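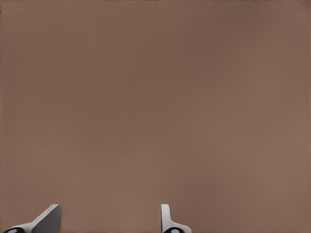
Department of Sport and Exercise Science

Handout 2: Return to play after knee injury in field sports

These notes go with the second lecture. Read them before the practical and bring a copy. The reading list is on the course page and is the same as last term, except that the chapter on youth players has been dropped.

Who decides

A player is cleared by the team physician. The coach, the player, and the physical therapist all have a say, and in most clubs the therapist has seen the player more often than anyone else, but one person signs. Students tend to write "the medical team decides" in their papers. Please name the role.

Write down the date of injury, the side, how it happened, and whether the player finished the session. Contact and non-contact injuries should be kept apart in your notes from the first day. A non-contact twist with quick swelling is treated as a possible ligament injury until an exam says otherwise.

Stages

Most programs use some version of the following. The names differ from book to book.

Stage 1. Settle the knee. Control swelling, get full extension back, get the thigh muscle working. The player walks without a limp before moving on.

Stage 2. Strength and single-leg control. Step-downs, split squats, hamstring work, calf raises. Bike or pool for fitness.

Stage 3. Straight-line running. Start on a flat surface with walk breaks. Check the knee the next morning. If it is swollen, drop back to the last session that caused no trouble.

Stage 4. Change of direction, jumping and landing, ball work alone. Planned cuts come first, then cuts in response to a call or a partner.

Stage 5. Team training, first without contact and then with it. Match minutes are built up from the bench.

Time alone does not move a player from one stage to the next, though healing time after surgery sets a minimum that cannot be shortened by good test scores. With a mild sprain, a player can go through all five stages quickly and may spend only a day or two in some of them.

Tests we will use

Single-leg hop for distance, triple hop, and a strength test of the quadriceps and hamstrings on both sides. Results are given as a percentage of the other leg. We use 90 percent as the pass mark in this course. Keep in mind that the other leg also loses strength during a layoff, so a player can reach the mark with two weak legs. Where a preseason score exists, compare with that as well.

Worked case

Kashindye is a second-division side. Their left winger hurt his right knee in training on a Tuesday and was pulled from the next two matches. The exam found a mild sprain of the inner ligament with no looseness at full extension. His preseason triple hop on the right leg was 727 cm.

At his first hop test, the right leg reached 155 cm on the single hop and the left reached 186 cm. Divide the injured side by the other side and multiply by 100. That gives 83 percent, which is below the mark. The club had ten league games left and wanted him back for the weekend. He had no pain in straight-line running and said he felt ready.

For discussion: What stage would you put him in? What would you let him do with the team that week? What would you write to the coach, in three sentences or fewer? Think also about how he might be used if he passes the next test but has not yet trained with contact.

Talking to coaches

Give a status, a restriction, and the date of the next check. "Training, no contact, retest Monday" is a complete report. Avoid percentages for availability. A coach who hears that a player is "80 percent" will usually hear that he can play.

Practical

Meet in the gym on 1/13/22. Wear shorts and the shoes you would train in. Jeptoo Waweru will run the hop station and Shabani Odera the strength station. Groups are the same as for the warm-up lab. Write-ups are one page, typed, handed in at the start of the next lecture. The first graded case report is due in February.

Anyone with a current knee or ankle injury should tell me beforehand and will record scores for the group.

Evangelia Karras

Comments (3)

Anneli Rautiainen
Do we use the best hop or the average of the trials? The lab manual says average but the slides say best.

Evangelia Karras
Best valid trial. The landing has to be held. I will fix the manual.

Ghada Dabbas
For the case, the triple hop is only given for preseason. Are we meant to have a current score too?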